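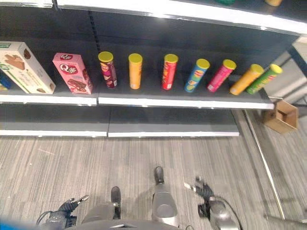 How much space should be left between the canisters on the snack shelf? One finger's width between neighbors, measured at the lid, because the lid is the widest part you touch when you pick one up.

Notebook, mock shop bench
January 17, 2021
Entry by Ayane Nakajima

Sunday, so the building is quiet and I had the shelving unit to myself. The plan was to settle the facing rules for the snack section before we print the new shelf cards. I got through the middle shelf and left the upper one for later in the week.

Starting point. The canisters and the boxed wafers share the middle shelf. Boxes go to the left, canisters to the right. I tried it the other way first and went back. With the boxes on the right they hide the price strip of the next section when you come down the aisle from the door, and they get knocked by people reaching past. On the left they have the end of the unit to sit against.

Boxes. The white wafer box and the tall pink one are both light for their size. If the front face isn't square to the shelf edge you notice it from a long way off, more than with a round package. I wrote "square the boxes first" on the draft card. Check with the palm flat against the front. The small blue package keeps going out of line and I don't have a good rule for it yet. Lightfoot's old sheet says to put small packs in a tray. We have no trays that fit this depth. Ordered samples from Skusteo, should come with the next delivery.

Canisters. They all have the same yellow lid, which makes the row easy to line up by eye but hard to sort when you look down from above. You have to read the body color. For the cards I'm going to name each slot by color and leave the flavor in small type underneath. Flavors get changed and the cards go out of date. The names people were using for the dark one were maroon, purple and wine, so I'm fixing it as maroon. The strong pink one is magenta, to keep it apart from the pink box. Light blue stays light blue.

Turning the logo to the front takes longer than the spacing does. Do it last. If you turn first and space second you end up turning everything again.

Shelf edge. The front edge of the middle shelf is in two pieces and the left piece sits slightly lower than the right one. I had a look at the clips and they seem fine, so it may be the bracket. It makes the price strip look wrong even when the strip is straight. Vestton sold us the unit and their manual gives 2 mm as the most you should see at a join. Didn't have the feeler gauge with me, it's in the other building. To do: measure it, and if it's over, write to them with the order number (2725, on the inside cover of this book).

The white edges show every mark. Damp cloth only. The spray from the cupboard leaves a film on the dark back panels and then you have to do those as well.

Timing. I ran the full reset of the middle shelf three times, by hand, starting each time with everything in the crate on the floor.
Run 1 – slow, kept stopping to write notes.
Run 2 – better, but I forgot the gap rule and had to go back.
Run 3 – clean. This is the order for the card: boxes, then canisters left to right, then spacing, then logos.

I'm not putting minutes on the card. Last April we did and people raced.

Upper shelf. Not touched today. It needs its own rule for how far back things stand, as the items near the front lip can't be seen properly by a short person standing close. I'm thinking of a line of tape along the shelf surface. Tramon tape holds on the white coating and comes off without residue, tested on the spare shelf before the break and it was still fine when I pulled it up.

Open points
– small pack tray, waiting for samples
– join in the front edge, gauge and then Vestton
– color names, everyone please use the ones above from now on
– label roll, the last box of 3000 is open and more than half gone
– the crate handle is cracked on one side, lift it from underneath

Draft card is in the blue folder. Write corrections on it in pencil and I'll type it up once the tray question is settled.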